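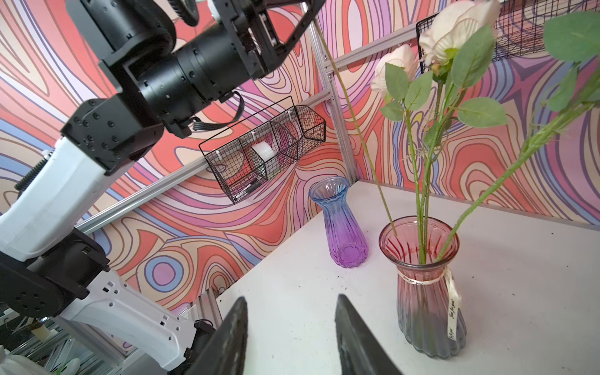 유리 화병 품목 정리 회의록 (4월)

시간: 오후 2시 ~ 3시 20분
장소: 2층 회의실
참석: 상품, 매장, 물류, 디자인 각 1명
기록: 상품

1. 지난 회의 확인
- Mallik 창고의 선반 재배치는 끝났음. 화병은 안쪽 두 줄, 받침과 부자재는 입구 쪽으로 옮김.
- 포장재 견적은 한 곳만 회신이 와서 다음 회의로 넘김.

2. 재고 현황 (물류)
- Pumia 계열 세로 골 화병 재고 339개. 이 중 197개가 키가 크고 가는 형, 나머지가 큰 형임.
- 가는 형은 위쪽이 옅은 파랑, 아래로 갈수록 보라색이 되는 색상이 대부분임. 입구가 물결 모양으로 벌어져 있어 기존 상자에 넣으면 입구 쪽이 뚜껑에 닿는다는 의견이 있었음.
- 큰 형은 위가 분홍, 아래가 회청색인 색상만 남아 있음. 추가 입고 여부는 5월에 다시 봄.
- 장부와 실물 수량이 맞지 않는 칸이 하나 있어 물류에서 다시 세기로 함.

3. 리본과 종이 태그
- 큰 형에는 허리 부분에 가는 크림색 리본을 묶고 긴 종이 태그를 다는 것으로 유지함.
- 매장에서 태그가 길어 진열할 때 옆 제품에 걸린다고 함. 디자인에서는 길이를 줄이면 필기체 문구가 답답해 보인다는 의견. 길이는 그대로 두고 매듭을 앞쪽 가운데로 맞추기로 함.
- 태그 문구를 한글로 바꾸자는 제안은 보류. 남은 태그를 먼저 쓰기로 함. 현재 남은 태그는 약 100장.
- 가는 형에는 리본을 달지 않음. 선물용으로 찾는 손님에게는 계산대에서 리본만 따로 묶어 줌.
- 리본 색을 한 가지 더 두자는 의견이 있었으나 이번에는 정하지 않음.

4. 진열
- Foltoton 매장은 창가 탁자에 두 형을 함께 놓기로 함. 가는 형을 안쪽 모서리에, 큰 형을 앞쪽에 둠.
- 흰 탁자를 그대로 사용함. 상판에 작은 점과 긁힌 자국이 있어 교체하자는 말이 나왔으나, 우선 닦아 보고 남는 자국은 화병 위치로 가리기로 함. 연마제는 쓰지 않음.
- 꽃은 꽂지 않고 빈 병으로 진열함. 지난번에 꽃을 꽂아 두었을 때 아래쪽 색이 잘 안 보인다는 매장 의견을 반영함.
- 가격표는 병에 붙이지 않고 탁자 위에 세움. 스티커 자국을 지우는 데 시간이 많이 걸림.
- 배경 천은 쓰지 않기로 함. 벽이 밝아서 유리 색이 충분히 보인다는 쪽이 많았음.

5. Kırmızıgül 납품 건
- 요청 수량 239개. 두 형을 섞어서 보내도 되는지 확인이 필요함.
- 상자 겉면 제품명 표기에서 ı와 ğ 같은 글자가 깨져 나온 적이 있으므로 인쇄 전에 시안을 먼저 받기로 함.
- 납품분에도 태그를 달아 달라는 요청이 있으나 남은 수량으로는 부족함. 추가 인쇄 비용을 어느 쪽에서 부담할지 상품에서 문의함.
- 납품일은 수량 구성이 정해진 뒤에 답하기로 함.

6. 포장
- 가는 형은 칸막이를 한 단 높인 상자로 시험 포장을 해 봄. 물류에서 열 상자만 먼저 진행.
- 큰 형은 기존 상자를 쓰되 태그가 접히지 않도록 병 몸통에 감아 얇은 종이로 한 번 더 쌈. 테이프는 태그에 닿지 않게 붙일 것.
- 상자 옆면에 색상명을 적자는 의견에 모두 동의함. 색상명은 디자인에서 정해 공유.

7. 할 일
- 물류: 재고 한 칸 재확인, 시험 포장
- 상품: Kırmızıgül 수량 구성 및 태그 비용 문의, 포장재 견적 재요청
- 디자인: 색상명 정리, 상자 표기 시안
- 매장: 탁자 상판 청소, 가격표 받침 수량 확인

8. 기타
- 창가 쪽 햇빛이 오후에 강하다는 말이 있어 블라인드 각도를 매장에서 조절해 보기로 함.
- 다음 회의는 5월 첫 주, 같은 시간. 장소는 따로 알림.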